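Workstead Support - Ticket 562
Product: Vevus bin-picking kit (trial license)
Opened by: Francine Fraser
Assigned to: Plaveo integration desk
Status: Open - waiting on customer
Subject: Picks reported as good when the gripper is empty

Francine Fraser wrote:

We are in week three of the trial and I need somebody to look at how the Vevus software decides that a pick went well. The dashboard gives us a success rate I don't believe. I ran 53 picks this morning with one of our own people standing there with a clipboard. The software logged 51 good ones. The clipboard says eight of those were air. The fingers closed, the arm went up, the counter went up by one, and the part was still in the bin.

Before you ask: yes, the trial firmware is on the gripper. Yes, I did the calibration from the quick start sheet, twice. Parts are small and light, mixed shapes, in a shallow metal bin.

I would like an explanation of the number first and a fix second. The sales deck leaned on that number pretty hard.

Log attached.

Plaveo integration desk replied:

Thank you for the log. False positives on light parts are usually caused by the finger closing threshold. Please open Settings, Gripper, Grasp Check and lower the minimum width until an empty close is flagged as a miss. We also suggest recalibrating the camera in case the bin has moved.

Francine Fraser wrote:

The bin hasn't moved. It's clamped.

I lowered the minimum width in four steps. At the first two nothing changed. At the third it began to flag empty closes, and also flagged real picks of our thinnest part as misses, then dropped them back in the bin because that is what it does with a miss. At the fourth it was back to accepting everything, which makes no sense to me. I put it back to the default.

So either the setting does something other than what the manual says, or the value is not being saved. I closed the settings page and opened it again and it showed the number I had typed, but that only tells me the page remembers it.

Please don't send me another recalibration. I would like to know where the software gets the finger width from.

Plaveo integration desk replied:

The width is read from the gripper at the end of the closing move. If the read comes too early, the fingers may still be traveling and the value will look like a held part. There is a settle time for this. It is hidden by default in the trial version. We have switched it on for your license. Please restart the controller and set Settle Time to 200 ms.

Francine Fraser wrote:

Why would you hide the one setting that decides whether the number is true?

Restarted, set to 200. The empty closes are mostly caught now, so that's something. It also slows every cycle, and the cycle time in your quote was measured without it, I assume. Please confirm in writing what settle time was used for the quoted cycle time. I'm asking because the purchase request goes in at the end of August and I will be the one defending it.

Second problem, new since the restart. Twice the arm stopped over the bin with "Grasp check timeout, code 8." The code isn't in the manual. I looked in the online help too. The codes there go from 7 to 9.

Plaveo integration desk replied:

Code 8 means the controller asked the gripper for its width and got no answer in time. Most often this is the gripper cable. When the wrist turns far, the cable can pull at the connector and the signal drops for a moment. Could you send a photo of the wrist and gripper in the bin, with the cables in view, and tell us which way the wrist was turned at the stop?

Francine Fraser wrote:

Photo below. Both stops came on picks where the wrist had to turn a long way to reach a part near the side wall. I can't tell you the exact angle, the log doesn't keep it, and it should.

The cables run down the outside and around the wrist, and I'm not in love with that. Your install guide gives cable routing one line ("route cables with sufficient slack") and no drawing. How much is sufficient? If this kit is meant to go on an arm in one afternoon, as your web page says, the guide has to do better than that.

I have pushed the small connectors at the flange home by hand and run the same job again. No code 8 so far, but it's only been a short run and I'm not calling it fixed. 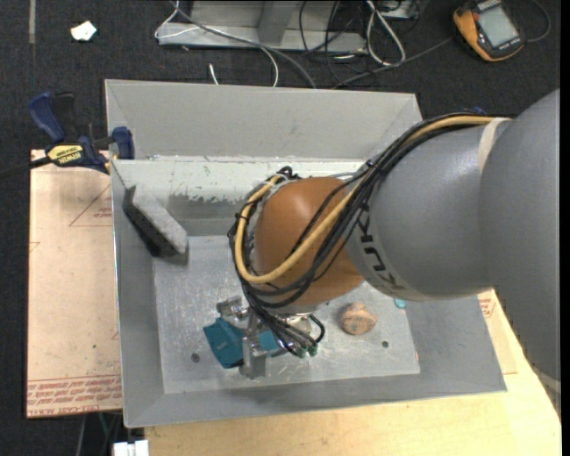
Darnell Pennington replied that he had the same code on the Achterberg trial, and that seating the connectors got him two quiet days before it came back. What helped in the end was limiting the wrist to half a turn either way in the motion settings, under Joint Limits. He lost a few picks close to the walls and decided he could live with it. He also said the settle time could come down to 120 ms on his setup without empty closes getting through, but that he checked it by hand and would not go by the dashboard.

Francine Fraser wrote:

Thanks, Darnell. That is more use than the manual.

Limits set to half a turn. I'm leaving settle time at 200 for now so that I only change one thing. If it runs clean I will try 120 and do another clipboard count.

To Plaveo, these are still open from my side:

1. Settle time used for the quoted cycle time.
2. Why the fourth step of the minimum width accepted everything. You skipped that one.
3. Code 8 added to the help pages.
4. A drawing of the cable routing, with lengths.

Plaveo integration desk replied:

Items 3 and 4 have been passed to the documentation team. For item 1 we are checking with sales. For item 2, please send the settings export from the day of the test so that we can see whether the value reached the controller. The ticket will close by itself if there is no reply in 14 days.

Francine Fraser wrote:

Export attached. Please turn off the auto-close on this one. Three of the four items are waiting on you.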